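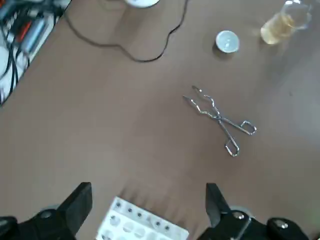

Looking after records and leads between gigs

Workshop notes, Fri 12 June

These notes cover the equipment a small club night or bedroom DJ is likely to own: vinyl, a pair of decks, a mixer and a box of leads. Nothing in them needs specialist tools.

Cleaning vinyl

Brush each side dry before using any liquid. Hold a carbon fibre brush across the grooves, let the record turn for 2 full rotations, then sweep outwards to the edge. For fingerprints, use distilled water with a very small amount of record cleaner on a lint-free cloth, and follow the groove. Keep the label dry. Stand the record in a rack until both sides are dry – a damp record put back in a paper sleeve will pick up fibres.

Old shellac discs are a separate matter. Alcohol damages them, so check the material before cleaning anything from before the LP era.

Stylus

Brush from back to front only. Side-to-side strokes can bend the cantilever. Set the tracking force with a gauge to the figure given by the cartridge maker, and check it again whenever the headshell has been off.

Leads

Coil leads over and under, and fasten with a hook-and-loop tie. Tape leaves glue on the jacket. Test each lead with a continuity tester while flexing it near both plugs, which is where most breaks occur. Kiyoshi Ueda marks faulty ones with a knot in the middle so they don't go back in the box by mistake.

Crackling faders

Switch off and unplug the mixer. Blow out loose dust first. If the noise remains, use a cleaner made for faders; general contact cleaner strips the lubricant and leaves the movement stiff. Work the fader end to end, then leave it to dry fully before switching on.

Storage

Store records upright, packed firmly enough not to lean but easy to pull out with one hand. Keep them off outside walls and away from radiators. The racks at Dakville hold 2,891 records, and the only warped ones came from the shelf above the heating pipe.

Corrections to Haruna Yokoyama, please, particularly on shellac.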